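Status: draft for budget review, January 12, 2025. Maintainer: Chibuzor Tamuno.

# gripper-cell-plan

Planning repository for the second handling cell. It holds the equipment list, the cost model, the simulation files used to check reach and clearance before ordering, and the notes behind each line item. Drawings and signed quotes are kept on the shared drive.

The first cell was bought in one order, arm first, with the fingers picked to fit whatever flange came with it. The fingers were replaced twice. The second cell is being planned in the other direction: part, approach, fingers, wrist camera, arm, then everything bolted to the floor.

## Contents

```
budget/
 lines.csv one row per item to be bought
 spares.csv consumables and spares, first year
 scenarios.yaml base, reduced, and deferred options
sim/
 scenes/ scene files
 poses/ approach and standoff poses
 renders/ wrist-view stills
docs/
 vendor-notes.md
 acceptance.md
 site.md
scripts/
 rollup.py
 check_lines.py
```

## Scope

In scope:

- One six-axis arm with controller and pendant
- One parallel gripper with two finger sets
- Wrist camera, mount, and cable
- Base plate, guarding, and one interlocked door
- Power drop, compressed air stub (capped, for later use)
- Installation, training for two operators, first-year spares

Out of scope:

- Conveyors
- Changes to the existing cell
- Software licenses already held under the Norel agreement
- Building work beyond the power drop

## Budget lines

`lines.csv` currently has 81 rows. 19 of them are long-lead items and have to be released before the rest of the order. The columns are:

| Column | Type | Notes |
|---|---|---|
| `id` | string | Stable. Do not reuse after deletion. |
| `group` | string | `arm`, `tool`, `vision`, `safety`, `site`, `service` |
| `vendor` | string | Short name, as in `vendor-notes.md` |
| `unit_cost` | number | Before tax, no currency symbol |
| `qty` | integer | |
| `basis` | string | `quote`, `list`, or `estimate` |
| `lead_weeks` | integer | Blank if in stock |
| `depends_on` | string | `id` of a parent line, or blank |
| `sim_ref` | string | Scene and pose that support the choice, if any |

A line with basis `estimate` gets a contingency multiplier in the rollup. Lines with basis `quote` do not. Quotes expire, so `check_lines.py` prints a warning when a quoted line has no expiry note.

Freight is carried as its own line per vendor. In the first cell it was folded into unit cost, and the spares budget for the next year came out too high as a result.

## Simulation work

The simulation does two jobs here. It tells us how far the fingers must open and how long they must be, which fixes the tool lines. It also shows what the wrist camera will see with a given finger set, which decides the mount.

There are 1,079 poses in `sim/poses/`. Each one is a standoff or approach pose for one part in one scene. Surfaces in the scenes use plain test colors so that edges are easy to separate in the wrist view. The colors have no link to the real site.

Stills are rendered from behind the palm, looking out past the fingers. They are reviewed by eye before a tool line changes from `estimate` to `quote`.
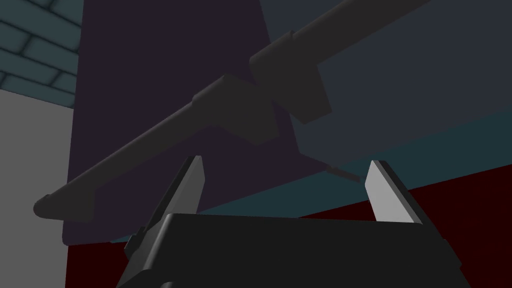

*Simulated wrist view: gripper open, bar with two block attachments ahead of the fingers, not grasped.*

Bars with attachments are the awkward group. A plain shaft can be approached almost anywhere along its length. Blocks take away grip area and add corners that a fingertip can strike on the way in. When reviewing a still for one of these parts, check the following:

1. Which section of the bar the fingers would close on
2. Whether an attachment lies in the path of either fingertip
3. Whether the palm hides anything the vision step needs
4. Whether the bar runs out of view, so that its full length can't be judged from this pose alone

If the answer to item 4 is yes, pair the still with a second pose before using it as support for a budget line. Put both references in `sim_ref`, separated by a semicolon.

The renders carry no force data. They do not support any claim about payload, grip force, or slip. Those lines rest on vendor data sheets and on the acceptance test.

## Vendor options

Three suppliers are still open for the tool group. Full notes are in `docs/vendor-notes.md`.

**Rallolex.** Gripper and fingers quoted as a set. Finger blanks are sold separately and can be machined in house. Longest lead time of the three. Quote includes one site visit.

**Irenon.** Gripper body only, with a standard bolt pattern. Fingers would come from our own shop or from Koech. Lowest price on the body, but the adapter plate and cable are separate lines and have to be added before comparing totals.

**Koech.** Fingers and adapter plates only. Quoted for two sets, short and long. Short turnaround on repeat orders, which matters for spares.

The base scenario uses an Irenon body with Koech fingers. The reduced scenario drops the long finger set and limits the cell to parts without attachments. The deferred scenario keeps the tool group but moves the arm to the next budget period; it exists for comparison and is not recommended, as the safety quote would lapse in between.

## Order of release

Release 1 covers the long-lead lines: arm, controller, safety controller, and door interlock. Parts in this release can't be changed without a restocking charge.

Release 2 covers the tool and vision groups. It waits on the simulation review and on a fit check with printed fingers.

Release 3 covers site work, guarding panels, spares, and training. Training is booked only after the arm has a confirmed ship date. Installation is planned for August, during the maintenance stop.

The power drop sits in Release 3 on paper, but the electrician needs the load figures from Release 1. See `docs/site.md`.

## Running cost

The rollup reports purchase cost and first-year running cost as separate totals. Please keep them separate in any slide or memo. Running cost includes:

- Finger pads and one spare finger set
- Controller batteries
- Annual safety inspection
- Service contract, if selected in the scenario
- Operator time for weekly checks, at the shop rate

Power is included at the site rate. It is small next to the service contract.

Simulation time is not charged to the cell. The workstation was bought under an earlier project and is already written down.

## Usage

```
python scripts/check_lines.py budget/lines.csv
python scripts/rollup.py --scenario base
python scripts/rollup.py --scenario reduced --out reduced.csv
```

`check_lines.py` exits with an error if an `id` is repeated, if `depends_on` points to a missing line, or if a `sim_ref` does not match a file. The rollup does not run the check for you.

## Open items

- 13 lines still have basis `estimate`. Most are in the `site` group.
- Rallolex has not confirmed whether the site visit can be removed from the quote.
- Camera mount: two offsets are modeled. The larger one clears the long fingers but adds to overall tool depth.
- Door swing conflicts with the cable tray on the current layout. A sliding door is priced as an alternate line.
- Acceptance test needs a part list agreed with production.

## Changes

Edit `lines.csv` in a branch and run the check before opening a merge request. State the old and new totals for the base scenario in the request text. Changes to Release 1 lines need approval from Chibuzor Tamuno. Render files larger than the repository limit go on the shared drive, with the path recorded in `sim/renders/INDEX`.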